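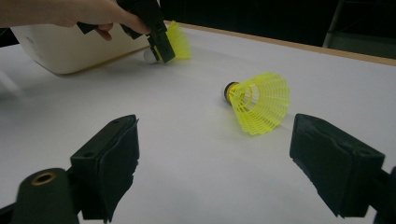
# Recording rules for the shuttlecock set

These are the working rules for anyone who records, checks or labels episodes in the Prundby shuttlecock set. They apply to both sites (Prutcombe and Zesholm). If a rule here disagrees with an older note in the repo, follow this file.

## What the set holds

347 episodes of tabletop pick-and-place with badminton shuttlecocks, recorded with hand-held grippers. Each episode has wrist video, a jaw-width track and a short text label. Almost 700 more clips sit in `unsorted/` and are not part of the release. Don't train on them and don't quote results from them.

## Before you record

- Wipe the table. Lint shows up badly on a white surface.
- Check the padding on both inner finger faces. Light fraying is fine. Replace the pad if you can see bare plastic or if a strip hangs past the tip.
- Open and close the jaws fully three times, then run `check_width`. Log the result even if it passes.
- Lay the shuttlecocks on their sides and vary which way the cork points between episodes.
- Take off rings, watches and name badges.

## Handling

1. Grip close to the base, where the skirt meets the cork. A grip on the open rim bends the skirt and changes how it sits in later episodes.
2. Lift only as far as the task needs. Low carries are preferred – a drop from high up usually rolls off the table.
3. With two grippers in use, only one moves toward a given shuttlecock at a time. The other holds still with its jaws open.
4. Keep your free hand off the table until the stop tone.
5. If a shuttlecock is dropped, finish the episode and mark it `drop`. Do not pick it up by hand and carry on.
6. Retire any shuttlecock with a cracked rib or a loose cork. Put it in the box marked `retired`, not back with the others.

## People in view

Hands and forearms are allowed. Faces are not. If a face shows up, even for a moment or in a reflection, the whole episode goes to `quarantine/` the same day. Blurring is not accepted as a fix for this set.

Everyone who records must have a signed consent form on file at their own site. The form covers hands, voice and session times. A person can withdraw at any point, and their episodes come out in the next version.

## Labels

Use short, plain sentences in the present tense:

 pick up the yellow shuttlecock and put it in the tub
 turn the shuttlecock so the cork faces left

Left and right are always from the wrist camera's point of view. Say "cork" and "skirt". Older files say "nose" and "feathers" – change these when you come across them, and add a line to `CHANGES`.

Do not guess at intent. If the operator moves toward one shuttlecock and then takes the other, label the one taken and add the `switch` tag.

## Review

Every episode is checked by someone who did not record it. Reject it if:

- the jaw-width track has a gap longer than 800 ms
- the object is out of view at the moment of grasp
- the label names the wrong object
- the start or stop tone is missing

Rejected episodes keep their number. There are 13 empty numbers in the current release for this reason, so don't assume the index is continuous.

## Known problems

- Zesholm files from February have the left and right jaw channels swapped. The loader corrects this, but raw reads do not.
- The Nakajima split has no audio, so its start and stop marks were placed by hand.
- The skirt mesh confuses the depth estimate at close range. Treat depth inside the skirt as missing.

Changes to this file go through a pull request with one reviewer from each site.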